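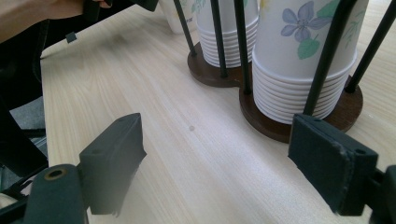

Breakroom and back of house > Jobs and kit
Topic: Anyone else being "automated" at work?

tealady_north
Our place (conference catering, 400 covers on a busy day) has signed up with a firm called Vuvance to automate the drinks stations. The pitch is that cups get restocked, counters get reset and we are "freed up for guests". So far what it means for me is two mornings a week away from the floor, holding a pair of handles with a gripper on the end and moving paper cups in and out of a stand. Over and over. It records how we do it and the robot is meant to learn from that.
I've done this job for 14 years. I can fill a cup stand without looking at it while telling someone where the toilets are. With the handles I'm slower than a new starter. Has anyone been through this and come out the other side with a job that was better?

gantry7
Been through it at a packing site, different supplier. It was called Draltomico there. Did the job get better? Parts of it. The lifting went, and my back is glad. What came in its place was clearing faults and standing next to a machine waiting for it to need me. Some people like that. I was bored stiff.

Spoonrest
Cups though. Of all the things to start with. Who was ever worn out by cups?

tealady_north
That's what I asked. The answer was that cups are light, they're all the same shape and it doesn't matter if you drop one. So they picked the job that suits the machine. The urns are what hurt people, and the urns aren't in the plan.

mopandbucket
Bit unfair. You have to start somewhere, and I'd sooner it learned on paper cups than on 20 litres of hot water next to my feet. We've had a floor scrubber at Zernau since November and I was dead against it. Now I'd be cross if they took it away. My knees are better and my hours are the same.

Spoonrest
Your hours are the same so far.

mopandbucket
Yes, so far. Same as yours.

gantry7
What I'd be asking about is pay. If they're recording you then you're training something, and that's a different job from the one on your contract. Ours tried to put it down as "other reasonable duties". We got a small hourly extra in the end, but only after people stopped putting their names down for it.

tealady_north
No extra here. We get a sit down and a biscuit.
To be fair to the people running it, they're polite and they do listen. I told them a cup on its side is the awkward one. With my hand I'd roll it upright with one finger and never think about it. With the gripper you've got to come at it square, close the two fingers on it without squashing it, then turn your wrists to get it bottom up for the stand.

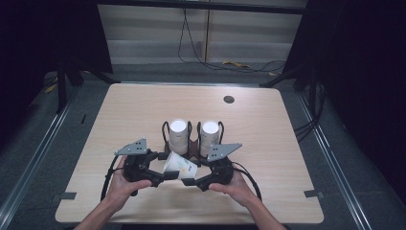 And you need both hands on the thing to do it, so there's nothing free to steady the stand with. They wrote that down. Whether it changes anything I couldn't say.

kettlewatcher
I'm going to disagree with most of this thread. I work on the supply side (not Vuvance) and the sessions where real staff do the handling are worth far more than the ones where an engineer does it. You're being asked because you're good. I'd take it as a compliment.

Spoonrest
Can she pay her rent with the compliment?

kettlewatcher
Cheap shot. I said it was worth a lot. I didn't say she was being paid right for it.

gantry7
Then we agree, which is a first.

Tsegaye_canteen_rep
We have a small agreement at Tsegaye that might help you. Three lines: recordings aren't used to time or rank anyone, no post goes within 2000 working hours of a machine starting, and staff can say no to sessions without it being held against them. Management signed on 14th March after a lot of moaning. It isn't much and the second line runs out, but it's on paper. Message me and I'll send the wording.

tealady_north
Thank you, I will. The first line is the one I care about most. I don't want somebody pulling up how slow I am with those handles and deciding that's how slow I am.

mopandbucket
That's a good point, and I hadn't thought of it. Nobody asked us what the scrubber keeps.

Spoonrest
Ask them about the urns again while you're at it.

tealady_north
I've got a session on Tuesday. I'll ask then and post what they say.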